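Dating the Gilmartin Antiphoner: A Conversation with Cillian Moynihan

April 2025

Cillian Moynihan has spent most of his working life on manuscripts that were made for use in choir and show it. His current subject is the Gilmartin antiphoner, a book of chants for the Divine Office that came to the Tummont library without a title leaf, a colophon or any note of ownership. His edition of the calendar and the Marian offices is in proof. We spoke for an afternoon in his office at Tummont, mostly on the question of where the book was sung.

He began with the calendar, which survives for ten of the twelve months. "People want to start with the music, and I understand why. But the calendar is where a community records its obligations. Which saints get nine lessons, which get three, which get a commemoration and nothing more. A scribe can copy a melody from anywhere. He is less free with the feasts."

The leaves for March are the most heavily corrected. The Annunciation, on the 25th, is in red in the original hand, as one would expect. Four days earlier, Saint Benedict is also in red, with an octave noted in a second, smaller hand. Moynihan regards the octave as the most useful single entry in the book. "A secular cathedral could keep Benedict at a modest rank. An octave in Lent is another matter. It points to a monastic house, or to a scribe working from a monastic exemplar. I think it is the first, but I would not rest the case on it."

The structure of Matins supports him. Secular use has nine lessons and nine responsories on major feasts, while monastic use has twelve of each. The antiphoner gives twelve responsories for the Assumption and twelve for All Saints. For the Purification it gives nine, followed by a blank of 14 staves. Earlier catalogers read the nine as proof of secular origin and treated the other feasts as additions. Moynihan rejects this. The ruling of the blank staves is continuous with the text above, and the ink of the clefs is the same. In his view the scribe knew that three responsories were missing and left space for them.

I asked whether the selection of chants could be tied to a particular house. He has compared the Advent responsory series with 37 other sources and found no complete match. The closest agrees on the first three Sundays and departs on the fourth. "Agreement on the first Sunday tells you very little, because so many books agree there. The fourth Sunday is where local habit shows. I have a group of five sources that share our order, and they all come from the same river valley. I am prepared to say the valley. I am not prepared to say the house."

The edition records 2,001 variants against the base text, a figure he supplied with some reluctance. Most are spellings. He puts the number that bear on doctrine or devotion at 22, nearly all of them in the Marian antiphons. One substitutes "mediatrix" for "advocata" in a processional text. He was careful about how much to build on this.

"There is a temptation to read a theology into a word. It may be one. It may also be that the cantor knew the line from a sequence where the other word scans better, and wrote what he was used to singing. I print both readings and give the parallels. A reader who wants to argue for a developed doctrine of mediation in this community will find the evidence in the apparatus, and will also find how thin it is."

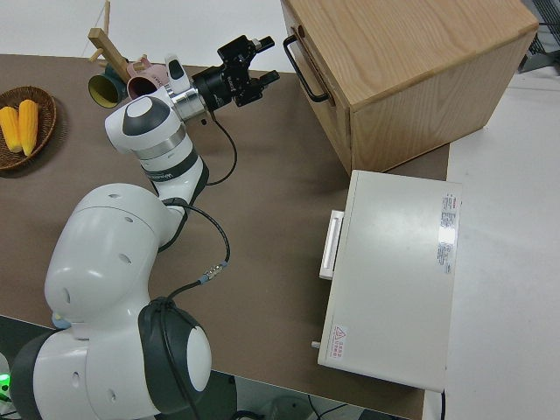

He was firmer on the question of erasures. In the litany after the penitential psalms, two names have been scraped away and one rewritten. The rewritten name is Scholastica. Under ultraviolet light the lower text of the first erasure begins with the letter G, and the second cannot be recovered. An article by the late editor Jetley proposed Gertrude. Moynihan prefers Genevieve, on the grounds of spacing and of her place in the order of virgins – a point Jetley had no means of checking, as he worked from a microfilm that omitted the facing page.

Does the identification matter for the practice of prayer, or only for the history of the book? "For whoever sang it, it mattered a good deal. A litany is a request. You name the person you are asking. If a name is removed, either the community has stopped asking her, or it has been told to stop. I would like to know which."

The edition follows the manuscript's own order and does not rearrange the offices by the modern calendar. Psalms are cited by the Vulgate numbering, with the Hebrew numbering in brackets. Melodies are given in square notation on four lines. The publisher, Undeck, asked for a modern transcription as well, and he agreed to one for the Marian offices only.

His next task is the binding. Two strips of an older liturgical book are visible in the spine, and one carries part of a collect he has not yet placed. He has asked for the spine to be examined before the volume is resewn.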